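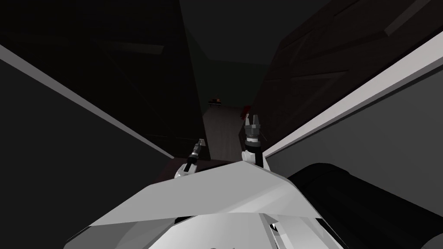

Ouverture de porte : il force sur le battant et annonce « tâche réussie »

grisemote
Bonjour à tous. Je reprends la suite de tests de manipulation mobile de Jendero, en simulation uniquement pour l'instant. Robot à deux bras, pinces parallèles, appartement meublé, il faut traverser un passage et ouvrir une porte à bouton rond. Sur 279 essais, j'en ai 11 où le robot pousse le battant pince fermée sans avoir touché le bouton, le moteur physique laisse passer, et l'évaluateur coche « réussi ». Version du module de préhension : Driter, celle de janvier 2022. Quelqu'un a déjà vu ça ?

paletroux
Onze sur 279, et tu t'inquiètes ? Chez nous c'était pire avec l'ancienne version. Tu augmentes la raideur du verrou et c'est réglé.

grisemote
Raideur déjà montée à 2000. Ça diminue les cas, ça ne les supprime pas.

vieux_couple_conique
La raideur, c'est du maquillage. Si le pêne n'est pas modélisé comme un contact, ta porte est tenue par un ressort et n'importe quel bras un peu costaud l'ouvrira. Ensuite on vous présente un joli pourcentage en réunion et tout le monde applaudit. Je me méfie de tous les taux de réussite sortis de simulation, et ceux de Jendero ne font pas exception.

paletroux
Tu te méfies de tout, c'est plus simple. Sans la simu on casserait des poignées toute la journée.

vieux_couple_conique
Je préfère une poignée cassée à un doigt cassé. Chez Joubert, où j'ai fait de la maintenance, on a eu le même genre de politique apprise transférée sur une machine réelle. Elle poussait jusqu'à la limite de couple. Derrière une vraie porte il peut y avoir quelqu'un.
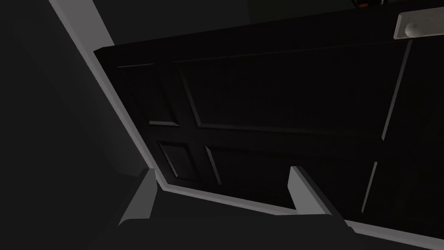
grisemote
J'ai regardé les efforts au poignet sur les essais douteux. On dépasse les 100 N pendant presque toute la poussée, et aucun arrêt. La surveillance d'effort est pourtant cochée dans la configuration. Soit elle n'est pas lue, soit elle est désactivée dès que la phase « contact » commence. Je n'ai pas encore trouvé.

lutin_des_bus
Elle est désactivée, oui. Dans Driter, pendant la phase de contact, le seuil est remplacé par une valeur par défaut très haute. J'ai ouvert un ticket en septembre. Réponse : « comportement attendu ».

paletroux
C'est normal aussi, sinon tu ne peux rien saisir, ça s'arrête au premier frottement.

lutin_des_bus
Un seuil plus haut, d'accord. Un seuil qui ne se déclenche jamais, ça n'a plus d'intérêt. Et ce n'est écrit nulle part dans la doc.

grisemote
Merci, je viens de vérifier et c'est bien ça. En imposant mon propre seuil à chaque phase, les 11 essais s'arrêtent. Par contre l'évaluateur en compte encore deux comme réussis : il regarde l'angle du battant et rien d'autre. Dès que la porte est entrouverte de quelques degrés, c'est gagné.

vieux_couple_conique
Voilà. Donc tous les chiffres publiés avec cet évaluateur sont à refaire.

paletroux
« Tous », tu exagères. Avec une poignée béquille je n'ai jamais eu le problème.

vieux_couple_conique
Tu as relu les trajectoires une par une, ou tu as lu le tableau ?

paletroux
Le tableau. Bon, je relance avec la rotation du bouton comme condition et je reviens poster.

grisemote
Je veux bien tes journaux d'effort aussi. De mon côté pas de passage sur le vrai robot avant d'avoir un arrêt matériel indépendant du logiciel.

Sujets similaires
Flelton : dérive de l'odométrie dans les couloirs étroits
Pince parallèle : le doigt traverse la poignée en simulation
Joubert : arrêt d'urgence sans remontée d'alarme
Seuil d'effort ignoré après mise à jour de Driter
Quel évaluateur pour les tâches d'ouverture ?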